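Home Explore Notifications Messages Lists Profile

Dexter Oyelaran
OK so we're finally pricing out a second arm for the shelving project and I have opinions. Short thread on where the money goes, for anyone else trying to get a budget signed off before March.

The arm gets all the attention in the meeting, but it's the easy line! Two quotes came in (Grallero and Cladon) and they were close enough that I stopped caring about the price and started asking who picks up the phone.

Grippers are where I got burned last time. I budgeted for one set of fingers and zero spares – don't do that. Books are heavy and slippery and they lean on each other, and you will want to try a few fingertip shapes before you settle.

So this time there's 2,000 set aside just for fingers, pads and the little screws I keep losing under the bench. Reginald Bellamy thinks that's too much. Reginald also borrowed my last good set, so.
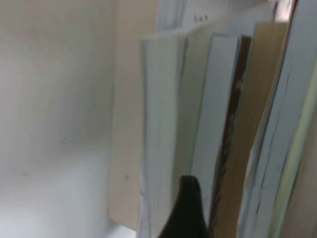

Should you buy the wrist camera with the arm or get it separately?
Separately, if your mount allows it. The bundle from Abernathy looked handy, but the cable alone had a 14 week wait, and a camera you can swap yourself saves a service visit.

Next one people skip: hours. I put down 40 for setup and training on the new arm and I already know I'll go over. Write it in as a real cost or it comes out of your evenings (ask me how I know).

Also storage! Every session we record has to live somewhere, and the drives were 93 percent full when I checked. Busix is quoting us for more space, still waiting to hear back.

Quote comparison sheet goes up once I've cleaned out my swearing in the notes column. If you've bought spare fingers in bulk, tell me where – I'm ordering this week.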